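Robot Software II: Control, Perception and Planning
Handout 4. Motion planning around partly hidden objects
Instructor: Afshin Bakhtiari
Issued Wed 13 January

Purpose

This handout covers the planning layer used in the kitchen assignments. Students should have the Votitz simulator installed and the December exercises on joint limits complete.

Collision checking

A path is tested at fixed steps along its length, and every link of the arm is checked at each step, including the elbow and the forearm. Many failed submissions last term checked only the wrist. On a crowded counter the elbow is often the first part to come near a bottle or a faucet. 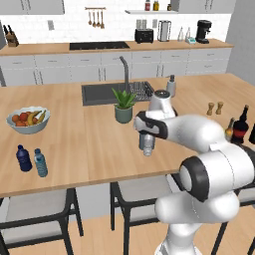

The planner receives object poses from the perception module and does not read the simulator state directly. When the arm blocks the view of an object, the last confirmed pose is kept and its safety margin is increased. A pose that has not been confirmed for 76 planning cycles is marked stale — the planner must then request a new view before moving.

Time limit

Each query is allowed 300 milliseconds. If no path is found, the controller holds its current position and reports the failure to the log.

Assignment

Complete Problem 13 in the Tekia workbook. Submit the planner file and the log together. Reports should state the step size used and identify the link with the smallest clearance.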